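Rivport Residents' Board
Household and Laundry > Clothing Care
Topic: Folding dark trousers on a woven mat

Opening post by PMangubat, 22 September 2024

Good afternoon to all members. I am writing on behalf of the Tallar House laundry group to request comments on the draft guidance for folding dark trousers. The draft proposes that residents fold on a flat surface in their own rooms, and several residents have asked whether a woven mat is acceptable for this purpose.

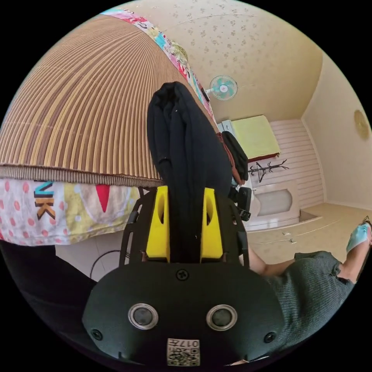
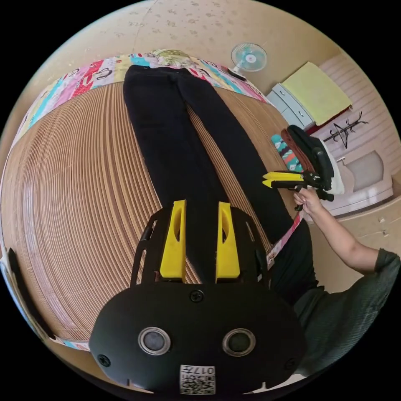
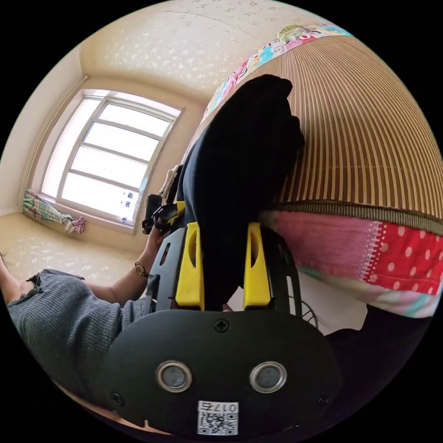
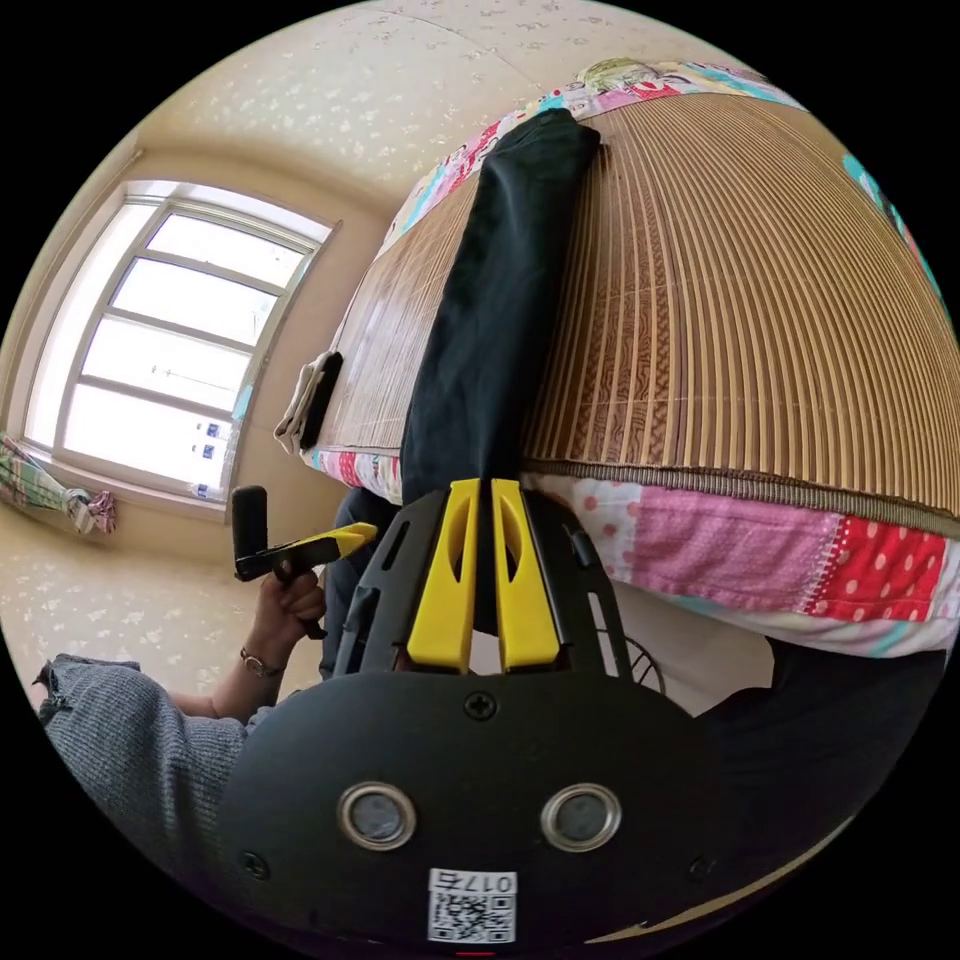
The draft reads as follows. Trousers are to be laid out at full length, with the waistband away from the person folding. One leg is placed over the other along the seam. The garment is then folded in 3 from the hem upward, and the finished piece is set aside with the waistband showing. Belts are to be removed and pockets emptied beforehand.

Members are asked to address two matters. The first is whether a ribbed or slatted surface leaves marks on dark cloth. The second is whether folding in 3 should remain the standard, given that the shelves on the upper floor are shallower than those downstairs. Comments received before the end of the month will be considered for the next version.

Princess Mangubat
Tallar House

Reply by hallway_33

Thank you for circulating the draft. I have no objection to the mat. I have used one for years, and the marks it leaves on cotton trousers are gone by the time they are worn. Wool is a different matter. I would ask that the guidance mention wool separately.

With respect to the shelves, folding in 3 produces a piece that hangs over the front edge on the upper floor. I raised this in April and did not receive a response.

Reply by Sumampouw

I must disagree with the previous member regarding marks. Dark cotton shows every line if it is put away under a heavy pile. My recommendation is that a plain sheet be spread over any woven mat before clothing is placed on it. The sheet should be smooth and free of lint. A towel is not suitable for this purpose, as dark cloth will collect fibers from it and must then be brushed.

I would also ask the group to reconsider the order of the steps. Smoothing should come before the legs are placed together. Once they are together, a crease in the lower leg cannot be reached without opening the garment again.

Reply by hallway_33

A sheet is one more item to wash. The draft was intended to shorten the work on laundry day, and I do not see how this assists.

Reply by Sumampouw

The sheet already on the bed may be used. It is only necessary to move the mat to one side.

Reply by hallway_33

In my room the mat is on the bed from the first warm week until fall, and I do not intend to move it for a pair of trousers. I request that my objection be noted.

Reply by dorset_linen

May I offer a middle position. Trousers that will be worn within a few days can be folded directly on the mat. Those going into storage for the season should be folded on a smooth surface, or hung. I believe this answers both members.

I would add a point about lint. Members who own quilts with raised seams or loose stitching should keep dark clothing clear of them while folding. I spent a good part of an evening with a lint brush last winter, and the brush (a Hestex, purchased for the purpose) was not equal to the task. Wide tape did better.

Reply by PMangubat

Thank you for these comments. The objection from hallway_33 is noted, as is the April message, which I have now located. I regret that it was not answered. The shelves on the upper floor measure 17 inches from front to back, and I accept that longer trousers folded in 3 will not sit properly on them. I propose that residents of that floor fold once more across the middle.

I am in favor of the distinction suggested by dorset_linen between clothing in regular use and clothing for storage. Smoothing will be moved ahead of joining the legs, as Sumampouw recommends.

Reply by Sumampouw

I am satisfied with the order of the steps. I remain of the opinion that an additional fold across the middle places a hard crease at the knee, and I would prefer that longer trousers be rolled.

Reply by hallway_33

Rolled trousers do not stack. They fall out when the cupboard is opened. I support the additional fold, and I again ask that wool be mentioned.

Reply by PMangubat

A line on wool will be included. Rolling will be listed as an alternative for drawers only. The revised text will be posted in this topic, and members who prefer a printed copy may leave their room number at the front desk.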